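Loltcombe Robotics Club: Workshop Notebook
Monday, June 17, 2024
Reading time: 3 minutes

Present: the senior group. Work was confined to the simulated bench for the Jurkthorpe schools competition. The real arms remain at Lellstead until the end of term.

1. Cabinet task

The students have been asked to bring the gripper to the bar handle of the cabinet and pull the lower panel open. The approach was reviewed from the finger's side of the bench. The group agreed that the arm should be brought to a stop in front of the cabinet and lined up with the bar before any closing command is sent. The present script does both in one movement and leaves no room for correction.
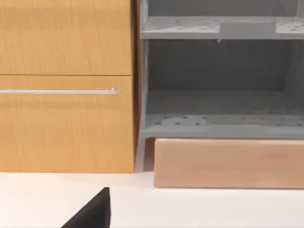 Wilma Munro asked whether the competition rules allow a pause between approach and grasp, as last year's entry lost marks for standing still. The rules were consulted. A pause is allowed provided that it does not exceed 3 seconds. The script will be divided accordingly and the pause set as a named value at the top of the file, where the juniors can find it.

The step limit for each attempt remains at 2000. The group's request to raise it was declined, as the judges' limit is the same and practice should match it.

2. Shadows and the detection script

The script written in April finds objects by looking for anything darker than the table. It was written with shadows switched off. With shadows switched on, as the competition build requires, it reports the arm's own shadow as an object and the planner attempts to go round it. Run 3508 was kept as the reference case and should not be deleted from the shared drive.

Two remedies were discussed. The first is to raise the threshold, which is quick but may hide the grey parts. The second is to compare colour as well as brightness.
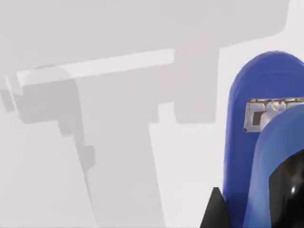
The second remedy was preferred. The Gillies pair will write it, and will test it first on a bare table and then with one part placed. Until it is merged, all members are to leave the April version untouched and work on a copy.

3. Starting position

Both arms are to begin over the open part of the table, clear of the shelf unit and the bin. Of the 11 starting positions listed by the students, those closest to the furniture were struck out. The remainder will be tried in list order, with the result of each attempt entered in the log by the student at the keyboard.
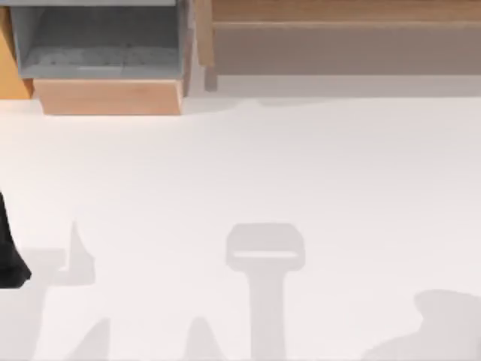 Fig. 3. Open table in front of the bin and shelf unit, with arm shadows.

Outstanding: divide the approach script; colour comparison; confirm with Jurkthorpe whether the lighting is fixed or altered between rounds.

Comments (3)

Gillies pair: Colour comparison is started. We are using the ratio between channels, as the plain difference moved too much near the furniture.

W. Munro: Please record the lighting setting with every run. Several April entries lack it and cannot be compared.

Lellstead workshop: The arms may be collected in the last week of term. Kindly bring the signed loan form.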